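**Do we really need a written rule for what counts as a "good" pick?**

Posted in Automation & Workshop, August 2022

**Stollbridge**

We do small-batch recordings with hand-held grippers, mostly packaged food on a table, and sell the sets on to people who train sorting arms. A new client sent over a standard for how each session should be run. It wants a minimum of 1,000 clean picks per product type, a fixed table height, and every wrapper "presented flat and unwrinkled."

I have my doubts. Our last set had 3,514 picks and we threw out 526 of them under our own rules, which fit on one sheet of paper. The new document is much longer and I can't find the part that says why flat matters.

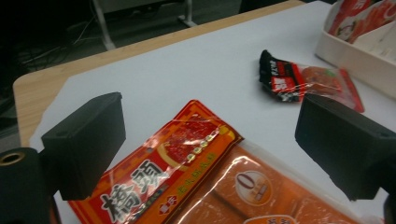
Glossy plastic glares, small packets crumple, and a store shelf has both. If we smooth everything out first, what is the arm supposed to learn? Has anyone worked to rules like these, and did they help?

**Urnden**

Follow the client's document. It's what they are paying for. If they want it flat, make it flat.

**Coman**

I'd push back, but only on some of it. We ran under a similar set of rules from February on. The fixed table height was worth having. So was the rule that you write down why a pick was rejected, at the time, in words somebody else can read. Your one sheet probably doesn't ask for that – ours didn't, and we couldn't defend half our rejects later.

The flat wrapper rule I would want changed. Ask for two groups, one laid out neatly and one left as it falls, and label them separately. Then the client can test on both and see for themselves.

I'd also ask where the 1,000 comes from. In my experience a round number like that was picked in a meeting. It says nothing about how many different positions you covered, and you can hit it by repeating the same easy grab all afternoon.

Get any change in writing before you record.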